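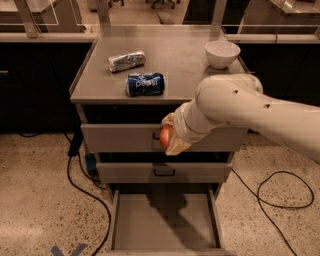
*The arm at the cabinet, apple in hand, bottom drawer open.*

**The Estimate**

The Office of Equipment at Prirkthorpe received the request in June, on the correct form, and was at first inclined to approve it. The laboratory asked for 100 gripper sleeves, a second arm, and a cabinet with three drawers. The form had a box marked Justification, and in it the laboratory had written: "To put things away."

The Deputy Registrar read this several times. She had served the Office for 28 years and had approved a kiln, a boat, and a quantity of chairs. All of them had been justified at greater length. She returned the form with a note requesting particulars, and when the particulars did not come, she put on her coat and crossed the courtyard to obtain them.

The laboratory had a cabinet already. It was gray and stood on the terrazzo with its bottom drawer pulled out. On top lay a can of Pepsi on its side, something wrapped in foil, and a small white bowl. The Deputy Registrar took these to be lunch and entered them under Consumables.

"What does the present arm lack," she asked the technician on duty, "that a second would supply?"

The technician considered the question with some care. "Company," he said, and then, seeing her pen move, asked that this not be recorded.

It was recorded.

She next inquired about cost. The Tuvix arm was the cheaper of the two under review, but its service agreement was renewable each year at a rate the vendor declined to state. The Rulero was dearer and came with six years of parts. Quiambao, the distributor for both, had offered a discount on condition that the order be placed before the close of the budget period. The Deputy Registrar disliked conditions of that sort. She asked whether a person might be engaged to put things away instead, and was told that a person had been, and that he was the technician.
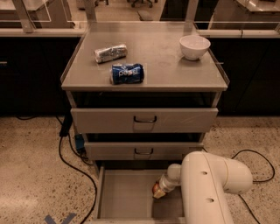 *Page last changed: 20 Jul 2019*

She remained for the afternoon. No provision in the Office's rules required it, and none forbade it. The arm reached down into the open drawer, and she found that she had stopped writing. It held its small burden just above the drawer floor. The technician held his breath, as he evidently did every time, and the Deputy Registrar noticed that she was holding hers.

Her report ran to 2 pages. It found that the cabinet was serviceable and should not be replaced. It found that the sleeves were a reasonable expense and could be charged to the current year. On the matter of the second arm it was less direct. It set out the prices of the Tuvix and the Rulero, advised against signing anything that Quiambao wished signed in a hurry, and recommended that funds be reserved.

Under Justification, where the Office was obliged to state its own reasons, she had written one word, struck it out, and initialed the correction. The auditors held the sheet up to the window and were able to read it. They raised no objection.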